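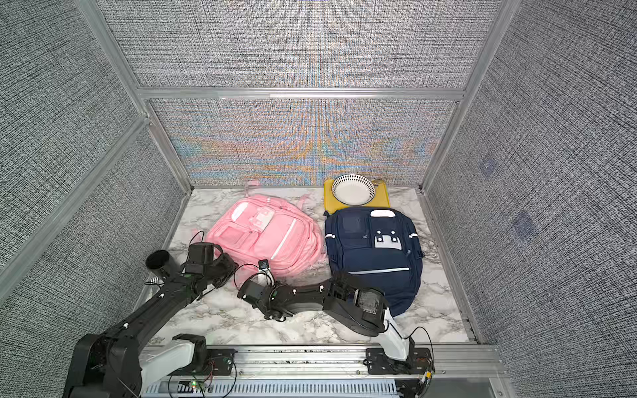

Photo: Despina Iordache / Kernoneo

Despina Iordache has spent most of the spring putting two sets of gripper fingers through the same chores. She runs the test bench at Kernoneo, a small automation shop in Kostville, and the question she was given in March was a simple one: keep the fingers the arms came with, or pay for the softer pair sold by Plenisance.

We spoke on 11th May in the back office, with the door to the bench open.

The bench is a box with gray fabric walls and a white marble-patterned floor. Two arms share one long rail across the front. Iordache picks what goes on the floor, and lately that has meant school backpacks, a tray and a bowl.

"The bowl is the easy one," she said. "It's stiff and it has a rim. Both sets of fingers can hold a rim. I could have stopped at bowls and told everybody there was no difference."

Backpacks were her idea. A customer wanted bags moved from a table to a shelf, and the first tries went badly. The stock fingers are hard and narrow, and they grabbed the carry handle well when it stood up. When the handle lay flat, they slid over it. The Plenisance fingers are wider and give a little, so they could pinch the fabric, but they were slow to let go.

"You open the gripper and the bag comes along for a second," she said. "Then it drops somewhere you didn't plan."

She ran 200 tries with each set, in batches of 50, changing the bags between batches. The stock fingers did better on handles and the soft ones did better on pockets and side seams. She would not give me a single score for either.

"People want one number. If your bags all come in handle up, buy nothing. If they come in any old way, the soft ones are worth a look."

The camera gave her more trouble than the fingers did. A wrist camera sits on a short stalk above the gripper, and with the first mount she tried, the wider fingers blocked the lower part of its view. Her coworkers at Olteanu, the machine shop down the road that cuts Kernoneo's brackets, made her a taller stalk. It fixed the view and then caught on a shoulder strap in the first batch.

"So we went back down a bit. It's a compromise. I still lose sight of the fingertips when the arm is flat to the floor."

Cables are the other thing she would change. They run on the outside of the arms and she checks them before every batch. Straps and cables, she said, find each other.

The full set of soft fingers, with spares and mounts for both arms, was quoted to Kernoneo at $3,140. Iordache has asked for one pair. She wants to put them on the left arm, leave the stock fingers on the right, and run the bags again with the two working together, one holding the bag still while the other goes for the handle.

"I don't know if that's better," she said. "It's what I'd do with my own hands."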